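Where Do the Bottles Go? A Semester of Following Plastic at Narley College
Latifa Naciri and Nesma Kamel
Final project report, Introduction to Environmental Studies
2021-12-08

Why we picked this

We both drink a lot of bottled water, and we both felt a little guilty about it. When our instructor asked for a topic we could study without leaving town, we looked at the recycling bin by the library stairs and that was it. We wanted to know what people throw in there, what they think happens next, and whether a better sign could change anything. It ended up being way more fun than a project about trash has any right to be!

What we did

We had two parts. The first was a survey. We asked 100 students in the dining hall to fill out a one-page form with 6 questions on it (we wrote the number out on the flyer as "six quick questions" and people still asked how long it would take). The second part was a bin check. With permission from the facilities office, we put on thick gloves and sorted the contents of the library bin into three piles: plastic bottles, other things that belong there, and things that don't.

After the first check we made a new sign. The old one only said RECYCLING in green letters. Ours had drawings of the items, large enough to read from the stairs, and a line telling people to empty the bottle first. Nesma drew everything by hand and it looks great. Then we sorted the bin again.

A bit of background

Most drink bottles are made of PET, which has the number 1 inside the little triangle on the bottom. Caps are usually a different plastic, often polypropylene. The two can be separated at a plant because chopped PET sinks in water and the cap plastic floats. We tried this at home in a mixing bowl with scissors and one bottle, and it works just like the books say - the cap bits bobbed right up and the bottle bits went to the bottom. 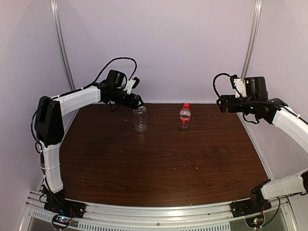
Figure 1. Two plastic bottles on a wooden tabletop.

Leftover liquid is a bigger deal than we expected. A half-full bottle is heavy, it leaks on paper and cardboard, and wet paper is often not worth recycling. This is why we put the line about emptying on our sign.

What we found

In the survey, 65 students said they always or almost always use the recycling bin for bottles. Only 20 could tell us what the number in the triangle means. Lots of people believed it was a score for how recyclable the item is, which was Latifa's guess too before we started reading.

The bin checks were messier, in every sense. Before the new sign, coffee cups were the main problem, along with food wrappers and one very sad umbrella. After the sign went up we found fewer cups and many more empty bottles. The wrappers did not change much. We think that's partly the location, as the snack machine is right across the hall and the nearest regular trash can is around a corner.

Things we would do differently

We only checked one bin, and the second check fell close to exams, when the library is packed and people are tired. A fair comparison would need several bins and some left with the old sign. We should also have weighed the piles. We sorted by eye and took notes, and our notes from the first check have coffee on them.

Next steps

Facilities has agreed to leave our sign up until May, and they are looking into moving a trash can next to the snack machine. Nesma wants to repeat the survey in the spring with a question about caps. If anyone in next year's class would like to take over, our forms and the original drawings are in the department office, in the blue folder.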